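Ticket: Part extraction drops transposition on the reed books
Product: Kornby score editor
Status: Resolved, with a leftover

Hi all! Writing this up as I go, because I've hit this bug twice now and the first time (back in July) I fixed it by fiddling and couldn't remember what I'd done.

I'm copying parts for a new musical called Wundcombe. The full score came over in concert pitch, 99 pages of it, and I'm pulling 25 parts. Most of them come out fine. The trouble is with Reed 2, where the player goes from flute to clarinet to alto sax and back again. In the score everything looks right. When I extract the part, the first clarinet passage is transposed the way it should be, and then after the change to alto it just stays in B flat. Every alto note is wrong by the same interval, so at a glance the page looks perfectly good. Sneaky!

First thing I tried was deleting the part and extracting it again. Same result. Then I restarted the program, same result. Then I made a tiny test file with one staff and three instrument changes, and that one worked beautifully, so of course I went and made coffee.
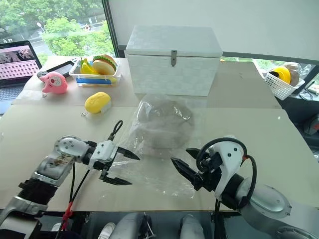

Back at it after lunch. I started cutting the real score down to find the bad spot, and I got it to 50 measures with the problem still there. Took out the lyrics, still there. Took out the rehearsal letters, still there. Took out the cut (there's a long vamp with a jump in it) and the alto came out right. Put the jump back, wrong again. So the extraction seems to lose an instrument change if it sits on the same barline as the end of a repeat. Mine does, at measure 200.

I nudged the change one beat later, into the rest, and extracted again. Alto in E flat, key signature and all. I went through the whole book against the score and it's clean. I had the same setup in Reed 4, with the baritone coming in after a vamp, and the same nudge fixed that one too.

A few notes for whoever picks this up:

The score was started in an older version and converted. I haven't been able to make it happen in a brand new file, even with the jump.

The house style is Triantafyllou, but switching to the default style made no difference, so I don't think it's that.

Playback is correct the whole time - it's only the extracted part that's off. That's why I missed it in July and a very patient sax player had to catch it for me at the first read.

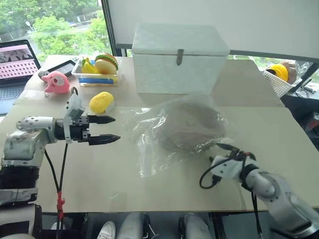 Does moving the change by a beat mess up the "To Alto Sax" cue text in the part?

The cue stays where it was, as long as you attach it to the last played note before the rest. If it's attached to the change itself, it slides over with it and you'll need to drag it back by hand.

Update, September 8, 2026: support wrote back and they can reproduce it with my cut-down file, so it's logged as a bug. There's no date for a fix. Meanwhile I've gone back through the Grollcombe books, which I did with the same template, and found one more in the English horn part, right before the bows. Fixed, reprinted, and the new pages are in the folder. I'm leaving the leftover open, which is that the part doesn't refresh after the nudge until you close and reopen it. Easy to work around, but it had me thinking the fix hadn't taken.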